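Thenmozhi Hegde
Speaker notes: What Ends Up on the Table
Hellwood Home Skills Series, 03/06/2021
Running time 70 minutes with questions

Slide 1. Title

Say hello, wait for the door to close. Give my name and say I run the small-space classes at Herath. Handouts are at the back, one per household please, we ran short last time. Phones on silent.

Slide 2. What I mean by the table

Every home has one flat surface that takes everything. In a small apartment it's the dining table. In an office it's the one by the window that doesn't belong to any desk. Ask for a show of hands: kitchen table, hall table, desk, other. Leave time for the people who say "all of them."

I'm leaving out closets, garages and paper. Paper is its own talk and I give it in December.

Slide 3. The log

We asked 89 households to write down what they took off their main table each evening. They logged 1,879 items. Don't read out the whole chart. The main points:

Phones and what goes with them came first. Then things people wear – gloves, scarves, hats, glasses, hair ties. Then food that doesn't need the fridge, mostly fruit. Mail was lower than I expected, and several people said they hold it over the recycling and never put it down.

Mention that the log only covers things that got moved. Anything left on the table overnight was not counted, so the real pile is bigger. Someone always asks.

Slide 4. Things you wear and things with cords

Start with gloves. Light-colored fluffy ones are the hardest to keep nice. They pick up crumbs, and on a white table you can walk past one twice. Dark gloves vanish into a dark coat on a chair. My advice is the same for both: gloves go in as a pair, one tucked inside the other at the cuff, before they leave your hands.

Wristbands and bracelets next. People take them off to wash dishes or type and they stay where they land. A bright one is easy to find again. A thin one is not, so give it a saucer.

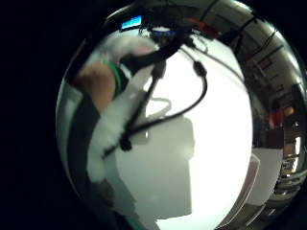

Slide 4: White glove, bright green band, black cables

Stay on this one for a bit. Black cable across white fabric is easy to follow by eye. Put the same cable on a dark rug or a black desk and you lose the end of it. If you're buying a cord for the main table and you have a white top, get black. If you have a dark top, get white. You'll trip over it less and you'll notice when it's been left out.

Cords with a lump partway along, a connector or an adapter, should be coiled so the lump is on the outside. Coil it inside and the cable bends hard right next to it. Pass around the two sample cords here, the good coil and the bad coil. Get them back.

Slide 5. Sorting before you put anything away

Three questions for each thing:

Does it get used at this table?
Does it get used every day?
Would you notice if it was gone?

Yes to the first one and it can stay within reach. If the answer is no all the way down, it leaves the room. Everything else goes in the bin, and we'll get to the bin next.

Common objection: "I'll do it later in one go." Fine, but pick when. In the log, the people who had a set time were done sooner than the people who did it as they went. I have no good explanation for that and I would like to hear one.

Slide 6. The bin

Hold up the Donberg bin first, then the Kidix one. Neither company is paying me. Both are soft-sided, both fold flat.

What to look for in a fabric bin: an open top, since lids don't get put back. A cutout handle, so nothing sticks out to catch a sleeve. Sides stiff enough to stand up and soft enough to push up against a wall. Light gray hides dust and doesn't fight with a white table. Cube shapes waste less shelf than round ones.

What to avoid: anything deeper than your forearm is long. Small things go to the bottom and stay there. I had a bin like that for years and found a museum ticket in it from a city I had moved away from.

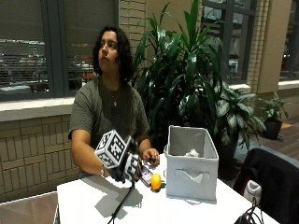 Slide 6: White table with an orange and a gray fabric bin

Ask the room what goes and what stays. Take a few answers before giving mine.

The orange stays, or goes to a bowl. I do not put fruit in fabric. Soft things and fruit in one container is how you get a stain you can't wash out, and an orange is round, so it rolls under everything. The one on the slide still has a leaf on it. Leaves dry up and crumble, so pull them off before the fruit goes in the bowl.

The small white fluffy thing toward the back of the bin is the kind of item people forget. It's light, it's pale, it gets pushed to the wall. If you keep small soft items in a bin this size, put them in last, on top, or give them a pouch.

Point out where the bin stands. It's up on the table. That's fine while you're sorting, you can reach in without bending. When you're done it goes on a shelf or the floor. A bin that lives on the table becomes a second table.

Slide 7. Exercise

Hand out the trays, 6 per row, people share. Each tray has a cord, a glove, a piece of fruit, a bracelet and a notepad. The bins are under the chairs.

Round one, they clear the tray any way they like. Round two, they sort first using the three questions. Don't time it. Last spring I timed it and people threw things.

Walk the room. Watch for cords dropped in without coiling and for fruit going in the bin. Ask one pair from each side to say what they changed the second time.

If we're running late, skip round one.

Slide 8. Shared tables

Short section. When more than one person uses the table, one bin each, same size, different color or a tag on the handle. Don't sort someone else's bin. Parents can ignore that with children under school age.

For offices: one bin for the whole table, emptied on a fixed day, and a note a day ahead. Hellwood does this in the front room and the note is taped to the bin itself.

Slide 9. Care

Fabric bins: shake out, brush, spot clean with a damp cloth. Check the tag before you wash one, some have cardboard in the base. White tabletops: wipe after citrus, juice dries sticky and then holds lint from gloves and scarves.

Slide 10. Questions

Leave the bin slide up during questions. Repeat each question into the mic.

Likely ones: baskets with lids (only for blankets), wicker (snags knit gloves), pets (a cat will sleep in any open bin, buy one more).

Collect trays, fruit goes to whoever wants it. Stack chairs by the left wall. Sign-up sheet for the December talk is by the handouts.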